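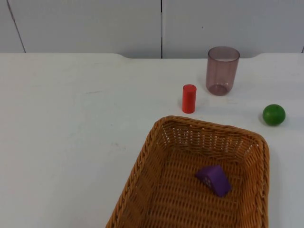 Equipment Planning Coordinator, Tabletop Robotics
Wurard, Grekwood office
Part time, 29 hours a week, on site with some flexibility

Wurard is looking for a friendly, patient, numbers-minded person to help us decide what to buy, when to buy it, and how to pay for it without anybody having to borrow a gripper from the next bench over. If you are the sort of person who reads the shipping terms before the brochure, please keep reading, because we would very much like to meet you!

Our group teaches robot arms to handle small everyday things: picking them up, putting them into containers, taking them out again. We have grown quite a bit over the past couple of years, and our buying habits haven't quite kept up. Spare fingers get ordered when the last pair wears down. Cables come from whoever happens to have a catalog open. It has worked well enough, but we are about to outfit a second room, and we'd like to do that one properly, with a plan and a spreadsheet that more than one person understands.
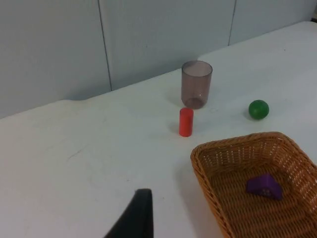
The second room is where most of your first six months will go. You would sit down with the people who run the arms and find out what they really need at each station, from the big items (arms, controllers, tables) down to the wrist cameras and the mounting hardware that always seems to be left off the quote. Then you would turn all that into a budget, get prices from at least two suppliers wherever there are two to be had, and keep the whole thing up to date as leads change their minds, which they will, and which is fine.

You would also look after our service agreements with Nustus, who maintain the arms we already own, and help us work out whether to renew for the older ones or start setting money aside to replace them. Small purchases matter here too. Anything under 785 dollars you can approve yourself once you've settled in, and we hope you'll enjoy having that freedom. 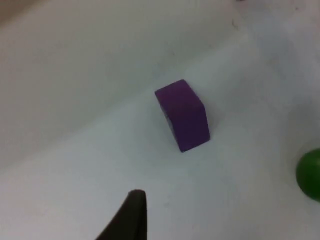 Photo: Wurard / Tijani Lab

We are not asking for an engineering degree. What helps is some experience with purchasing, inventory or project budgets, whether you got it in a school district, a machine shop, a hospital supply room or somewhere else altogether. You should be comfortable on the phone with vendors and happy to ask an engineer to explain something a second time. Knowing your way around robots is a nice extra, and we'll gladly teach you the rest.
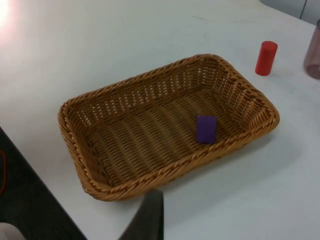 Replacement planning is the part of the job we have neglected most, and we'd love for you to make it your own. Each station needs a parts list that covers the arm and everything around it, and the humble things deserve a line as well. A woven basket, a see-through cup and a purple block cost very little, but we need to be able to find the same ones again next year, so they go on the list right next to the gripper fingers.

The position comes with paid vacation, health coverage and a training allowance of 650 dollars a year. The team is 40 people, most of them on one floor, and lunch tends to be eaten together. We aim to have someone in place by October.

To apply, please send a resume and a short letter to Lawal Eze at the Grekwood office. In the letter, tell us about something you once had to plan or buy on a tight budget and what you would do differently now. It can be a forklift or a school play. Questions before you apply are very welcome, and Lawal is usually easiest to reach before 11 in the morning.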